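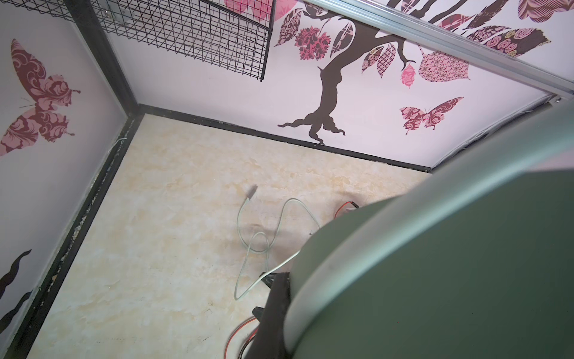
The Drisholm approach control center opened its doors to visitors in October, and I took the afternoon tour, the one that started at 2:15. There were 29 of us, split at the gate into two groups. Mine went to the equipment building first and the operations room second.

Getting there takes some planning. The bus from the rail station stops at the main terminal, and the control center is on the far side of the airfield, up to 85 minutes from the city if you miss a connection. I drove. Visitor parking was in the staff lot behind the fire station, and the signs for it only began after the second traffic circle.

Security was the same as for a flight. We showed photo ID, handed in phones and cameras, and got a paper badge. The badges did not stick well to coats and a few people ended up holding theirs.

The equipment building holds the radar processing racks, the voice switch and the backup power. The technician who showed us the racks spent most of her time on the voice switch, which routes every radio and telephone call in the center. It has two independent halves, and the controllers also have a separate emergency radio that does not pass through the switch. She said the emergency radios are tested at the start of each shift. Someone asked what happens if both halves fail during a busy period. Departures stop, the neighboring centers hold their traffic, and the aircraft already in the area are brought in using the emergency set.

Backup power comes from two diesel generators. The batteries carry the load until the generators are up to speed. We were not there for a test run, and the room was quiet apart from the ventilation.

After that we walked across to operations. You watch from a gallery behind glass, and a retired controller talks the group through what is going on. On the day, traffic was coming in from the east over the Gresier reporting point and from the south over Birnen. Each arrival is given a slot, and the spacing depends on the size of the aircraft ahead, the wind and how wet the runway is.

He used a foggy morning from the previous winter to explain diversions. Visibility at Drisholm dropped below the limit for most arrivals, and the flights in the hold had to choose between waiting and going to Ankrah. Ankrah has one long runway but only 5 stands for larger jets. Once those were taken, the next crews were told to expect a delay there or to look farther away. The controllers do not make the fuel decision - the crew does - but they need to hear it early and in standard words. "Minimum fuel" tells the controller that the aircraft can accept little or no extra delay. It does not give the flight priority. A mayday call does. Several people in the group had assumed the two meant the same thing, and I had been vague on it myself.

There was a question about why airports do not simply keep stands empty for diversions. His reply was that some do at certain hours, but the airport operator decides that and the center only gets the number. The number is updated by phone. A shared screen has been planned between Drisholm and Ankrah, and the center expects to have it next year.

The last stop was the training room, with simulator positions that copy the ones in operations. Visitors could sit down and turn three aircraft onto final approach. I put two of them too close together and had to send one around. The instructor said the usual beginner's mistake is turning the second aircraft too early, which was what I had done.

The tour ended at 4:30, half an hour later than listed. Coffee was in the canteen, cash only. Places are free but must be booked through the airport's website, and the minimum age is 14. The gallery is reached by stairs, and there is an elevator at the other end of the building if you ask at the desk.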